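The Giluna cell is a two-armed robot in simulation, and this week I finally did the job I'd been putting off since the last version: checking its cameras and grippers against the numbers in the config file. The set-up is called Bristedo. It has a white panelled door, a cobbled floor and a blue police box, which makes a handy landmark because it is tall and has plenty of straight edges.

I started with the head view. Both arms go up in front of the body and I hold them there for 300 steps before touching anything. If a joint offset is wrong, the arm creeps, and you can see it against the door.
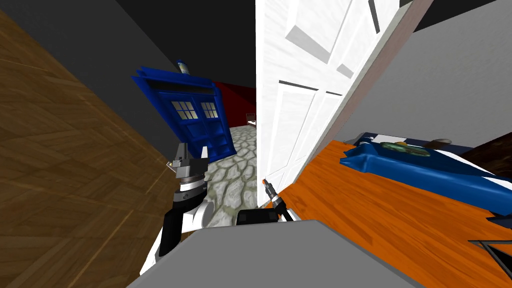

*Head view, both arms raised, door open.*

Ours crept on the left. The wrist offset had been copied over from the January config and I'd never changed it. One line fixed that. The tilt in the head view took longer, as the roll value is stored in the mount file and I went looking for it in the camera file first. I left the roll alone in the end, as the logs we already have were all recorded with it and I'd like them to stay comparable.

Then I ran the hold again with the new offset, and saved the joint readings every 9 steps so I'd have something to compare next time.

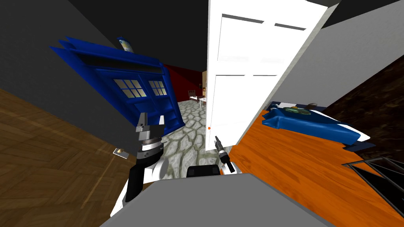

## The grippers

The gripper views are simpler. Each one looks along its own fingers, so the palm takes up the bottom of the picture. I open the fingers all the way, save a still, and look for three things: the palm level with the bottom edge, both fingers in view, and a clear gap between them.
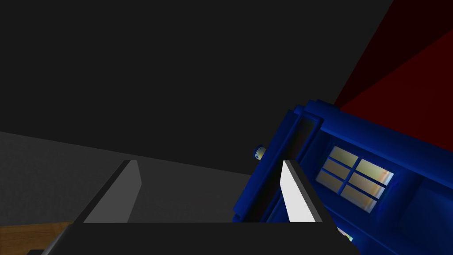
*Fingers apart, police box to the right.*

The lighting makes one finger much paler than the other. I lost an evening to that last time, thinking I had loaded the wrong material. Check the light direction before you start swapping textures.

I also raised the contact solver limit to 2000 iterations. It was at 43, left over from a test. It runs slower now and I can live with that.

The last pose has the fingers open with the wooden board in the gap, well away from closing on anything. I keep it as the start point for the next job.

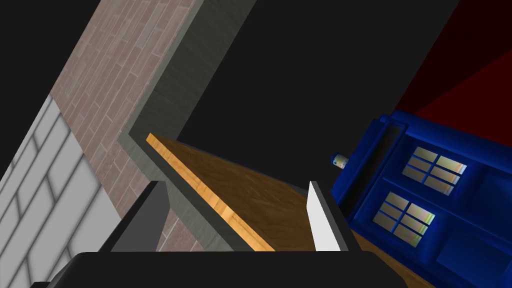 Gatchalian wrote in to say that 2000 is far too high for a two-finger gripper, and that shortening the time step would do more good for less waiting. I'll try that on a copy of Bristedo before I change the main file. The new configs are in the Grurnow folder, with the old ones kept next to them.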